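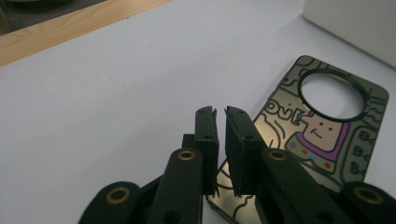

The mirrored door hanger on the table, character side up.

I sorted the hall drawer in January and ended up with a pile of things meant to hang on door handles. Most were card and went in the recycling. The metal one stayed. Byung-chul Seok asked me last week how it was holding up, so these are my notes.

It is a rectangle of mirror-finish metal with rounded corners and a large circular cutout near one end, ringed in thick black. The drawing is black line work, mostly wavy lines and squiggles, with a character who has a squarish beige head, a purple collar and dots on the torso. Next to the face it says "OuiE" in outlined letters. I have asked three people what that means and had three answers. Ye-ji Sun's was the least bad: a greeting, spoken through a closed door.

Fit first. My flat has two kinds of handle. The bedrooms have plain levers with a straight end, and the bathroom has a round knob that the previous owner fitted. The hanger goes over both. On the levers it slides towards the tip if the door is shut hard, and I have picked it up off the floor 7 times since I began keeping a tally. A small rubber band wound twice round the lever stops it. On the knob it hangs straight and stays put.

Noise second. Metal against a painted door makes a click every time the door moves, and with the window open at night it carries on clicking. I stuck two felt pads on the back, one at each lower corner. They were sold for chair legs, under the name Gratora, in a sheet of 16, and I trimmed them to half size with kitchen scissors. The click is now a dull tap. The paint behind it has not marked so far, though I only check when I am cleaning.

Cleaning is the main drawback. A mirror finish shows every fingerprint, and a thing that hangs on a door handle gets handled all day. Glass spray left streaks. A dry microfibre cloth is adequate for daily use. For anything greasy I use a damp cloth with one drop of washing-up liquid, then the dry one straight after. I keep the cloth off the drawing as far as I can. I don't know how the colours were applied and would prefer not to find out by removing them.

As a mirror it is poor. You can tell whether the hall light is on and not much else.

As a sign it works on adults who have been told what it means. In this flat, hanger on the handle means a call is in progress. Amparo Sotelo, who has the second bedroom, knocked anyway for the first week and then stopped. The cat has not adapted.

Still to do: replace the rubber band with something less ugly — possibly a short length of clear tubing, slit down one side — and find out whether the felt survives the summer.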